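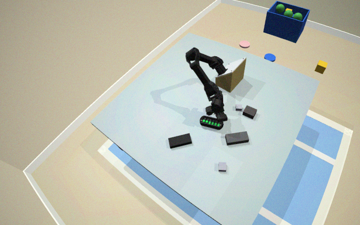 Who checks the tick boxes?

I have now read the draft good practice code for simulated manipulation trials twice, once on a train and once at a desk with a pencil. It runs to nearly 90 pages. My copy has more pencil in the section on reporting than anywhere else, and I want to say why before the comment period shuts in September.

The code wants every lab that publishes a success rate from simulation to state three things: how many trials were run, what was varied between them, and what counted as success. Fine. I have wanted the first two for years. My trouble is with the third, where the drafters have settled for a sentence so loose you could drive a forklift through it. Success, they write, is "the intended end state of the task as defined by the operator".

Take a switch task, the sort everyone has in their suite by now. The arm goes to a panel and works the rockers. What is the intended end state? The simulator holds a number for each switch, and when that number passes a threshold the trial is marked good. Who chose the threshold? In the Rasura task set, which plenty of groups use because it is free and tidy, the answer is a default in a settings file, and I have yet to meet anyone who changed it. A rocker that has gone most of the way over will score the same as one that has clicked home. On a real panel, most of the way over is a fault report.
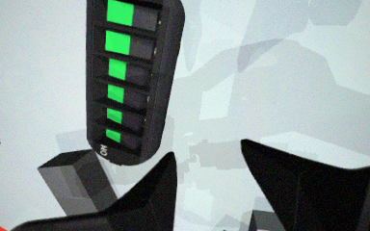
Keith Ashby, who sat on the drafting group and has been patient with my emails, tells me the operator must be trusted to define the task sensibly. He points out that a code which fixed a threshold for every switch, lid and drawer would be out of date before it was printed. I accept that. I would still ask for the threshold to be written down beside the score. It is one line in a table. If a group ran 1301 trials and can't tell me what a pass was, I don't much care that it was 1301.

Then there is clutter. The draft says test surfaces should include "a representative range of objects not involved in the task". Representative of what? Plain grey blocks are cheap to make and they do get in the way of an arm, so I've no quarrel with using them. They don't roll, though, or snag, or tip over and spill. A lab can meet this clause with a handful of boxes and then claim in its abstract that the method copes with busy workspaces. At Storkent, where I spent a miserable winter trying to get a picking cell through acceptance, the thing that stopped us most often was a strip of packing tape. Nothing in the draft would have made us put tape in the model.

Tipene Waaka made the opposite complaint at the Gendham meeting, and it deserves an airing. His group is small. He said that every extra line of reporting falls hardest on people without staff to fill in forms, and that the big outfits will comply on paper and carry on as before. He is right about the second part. I have seen the Pasaribu compliance statement, which cites the draft clause by clause and tells you nothing about what their arm can do. But I think his worry argues for fewer and harder requirements. Drop the statement of values. Drop the annex on naming files. Keep the trial count, the list of what varied, and a success rule that a stranger could apply and get the same answer.

I would add one more, and it will be unpopular. Publish the failures. The draft asks for 200 trials as a minimum and suggests 300 for anything with contact, and then lets the author show whichever ones they like. A random draw of the failed runs, saved and put next to the score, would teach me more than the entire section on governance. The runs already exist, and the storage costs very little.

Keith says this was discussed and left out to keep the code "approachable". I have asked to see the notes of that discussion, and he has promised to look for them. In the meantime the comment form is open, it takes free text, and the box for clause seven is bigger than it looks.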